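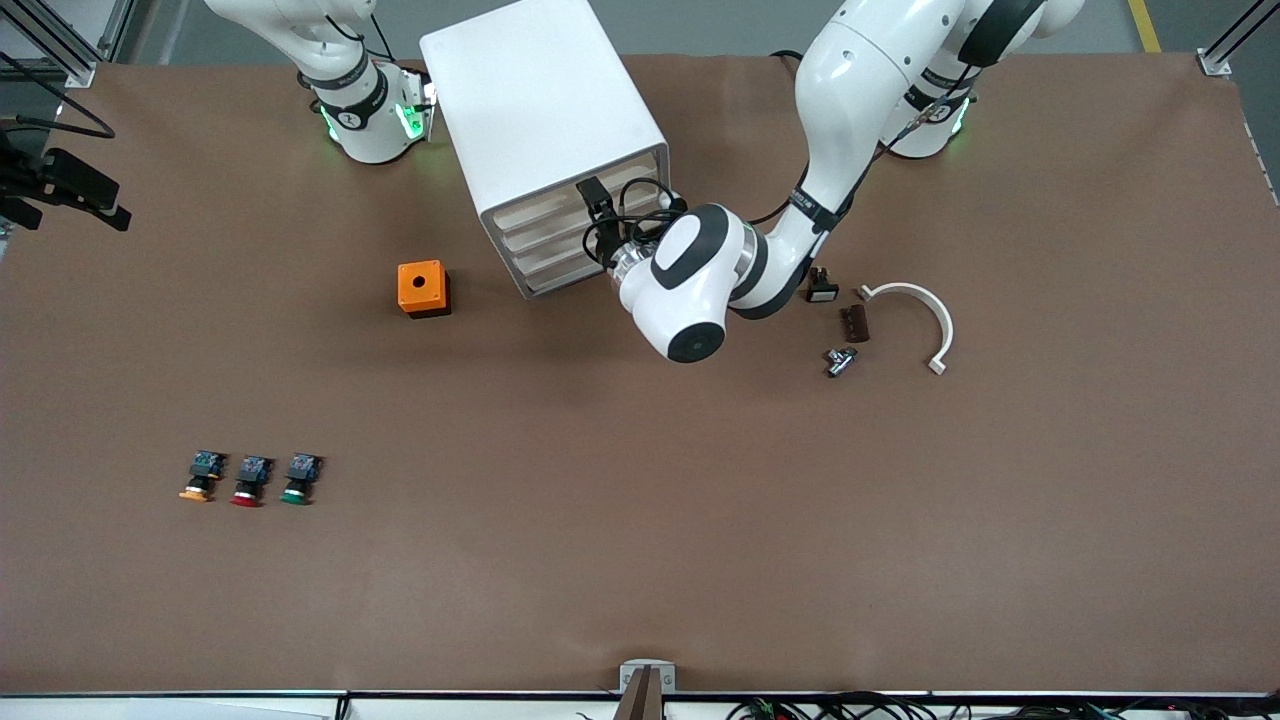
16 June 2023

Rain gauge at Sasthorpe read 3 mm at the morning check. Soil in the lower beds still damp at finger depth, so no watering. Logged and moved on.

Spent most of the day on the well. The meter stood at 2,818 when I got there. Ketill had closed the valve to the barn overnight and the reading matched his from the evening, so the leak is on the barn side. That leaves the run under the track, which was laid before either of us had anything to do with the place and appears on no drawing. Bent Hafþórsson thinks it bends toward the old milk room. I think it goes straight. We dug two holes along my line and found gravel, then clay, then no pipe. Will try his line next.

Changed the pump's pressure switch while the supply was off. Old contacts were pitted on one side. Cut-in set a little lower than before; the tank had been cycling too often. Need to recheck the air charge with the tank drained, which I skipped today for lack of daylight and patience.

Sharada phoned about the water sample. Iron is up compared with December, hardness unchanged. She wants a second bottle from the kitchen tap, run for a few minutes first, and one straight from the wellhead. Bottles are on the hall shelf.

Back stiff. Soup, bread, the last of the rhubarb. Ásdís has the long spade and I want it returned before we open the track again. Also to buy: thread tape, two hose clamps, a new lid for the meter box.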